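Wedard: rod-to-rack episodes in simulation

README and data card, last updated 7/1/18

What's in here

Hi, and thanks for downloading! Wedard is the dataset I put together for my work on placing long, thin things with a robot arm. Everything is simulated, so you won't find any real lab footage in these folders. Each episode has one arm, one gripper, one blue rod and one dark rack with pale prongs, and the job is to bring the rod over and seat it on the rack. Sounds easy. It took me most of a winter to get a policy that didn't fling the thing across the room.

There are 3000 episodes altogether. I train on 2001 of them and keep the rest back for testing, and the split files are in the top folder so you can do the same (please do, it makes comparing numbers so much less painful).

The simulator is Imis, which I'd been using for other jobs already. The policy code lives in a separate repository called Yupanqui, and you don't need it to read the data.

The method, in short

The idea is pretty simple. A thin rod is a rotten target for a depth sensor, and my older policy kept grabbing at the air beside it. So instead of asking the network for one grasp point, I ask it for a line, and then let it choose where along that line to close the fingers. The rack gets the same treatment, with its top bar as a second line. The policy only ever has to reason about how the two lines sit relative to each other.
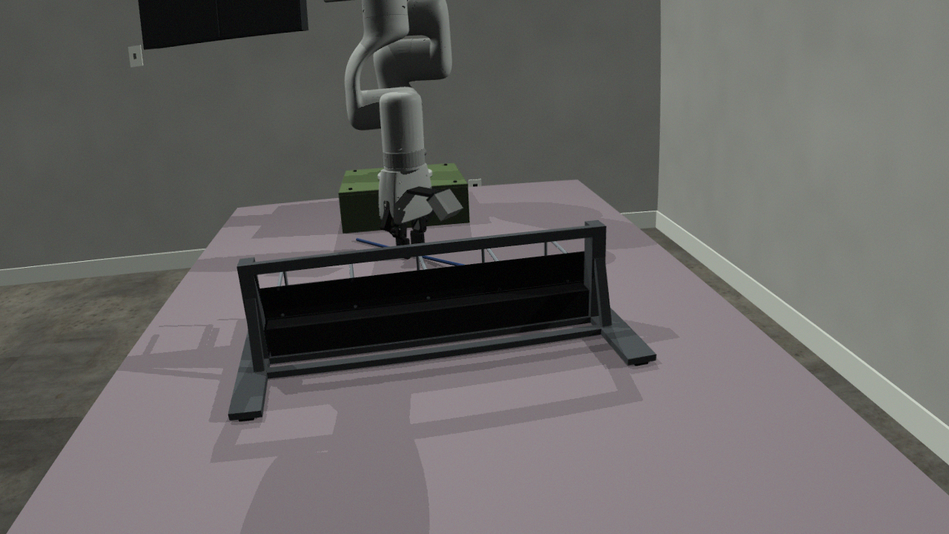
The other half of it is the approach. I score each candidate on how much clearance the wrist has over the rack, and throw out anything that would have the fingers coming down on the bar. That one filter did more for me than any change I made to the network, which was a bit humbling after all the hours I'd sunk into the network.

Oh, and the start pose of the rod is randomized in position and heading. The colours aren't, so if you're keen on testing robustness to appearance you'll have to re-render. The scene files are included for exactly that.

Camera views

Every episode is rendered from more than one viewpoint. The table-level views look across the top toward the green base, and they're what the policy sees. The overhead view is for me, mostly. It takes in a good chunk of the room, junk along the walls and all, and I use it for checking whether the rod is heading for the right part of the rack before I go digging through joint logs.
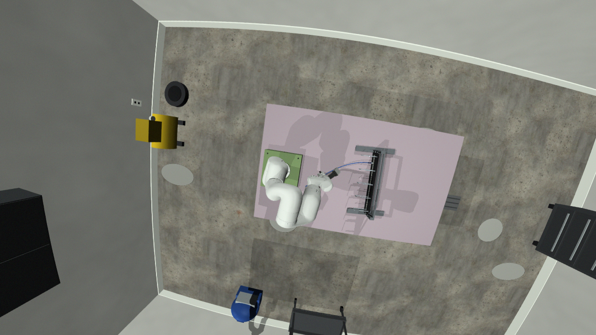 Overhead render: the arm at left on its green base, with a thin blue line running from the gripper tip to the upper part of the rack.

A warning about the overhead view: the shadows are strong, and the ones from the prongs look an awful lot like prongs. My first attempt at an automatic labeller happily marked both. If you're training on these images, use the segmentation masks and save yourself the headache.

Results so far

On a fixed test set of 1000 starts, the line-based policy beats my older point-based one by a comfortable margin, and the gap is widest when the rod lies at a slant behind the rack. The per-start results for both are in the results folder. I'd sooner you looked at those than took one average from me, as the failures bunch up in ways an average hides. Most of them are missed grasps, with the gripper closing early and coming away empty. The rest are rods dropped short of the prongs. 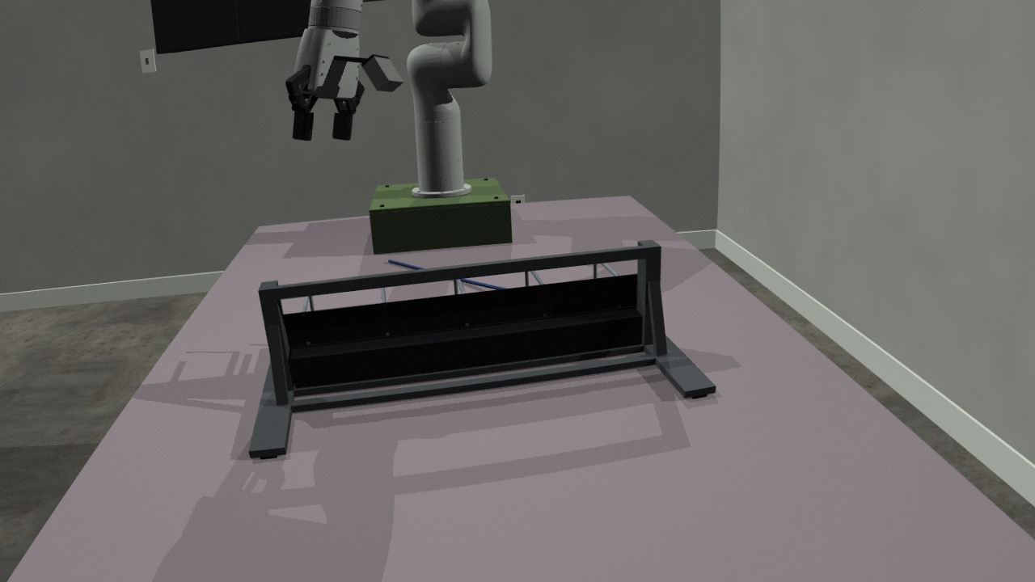
Known problems

Episode 1696 has a corrupted joint log. The images are fine, so I've left it in, but skip it if you need the actions.

Contact between the rod and the prongs is a bit bouncy. I softened it in June and it's better than it was, though I still wouldn't trust the forces for anything serious.

I haven't tried any of this on hardware yet. A follow-up set called Mindham is in the works with bendier rods, and I'll link to it from this page when it's ready.

Using it

Research and teaching use is fine, no need to ask. If you find a bug, open an issue with the episode number in the title and I'll have a look when I can.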